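Findum open day: the table-clearing arm

Findum had 358 people through the doors, and most of them went straight to the arm. I went to the break room first. Eight packers there told me their job had become watching a screen and pressing a button when the thing stalls. Same pay, they said, and duller.

The Wuken people, who sell the software, quoted 100 practice runs a night, all in simulation. An apple, a loaf of bread, a spray bottle and a tall blue vase share the practice table. I asked how it does with a torn box and got a brochure.

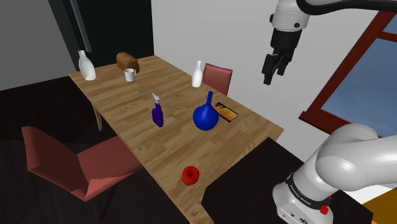 Getting there

Parking is behind the Jikent building. Bring ear plugs.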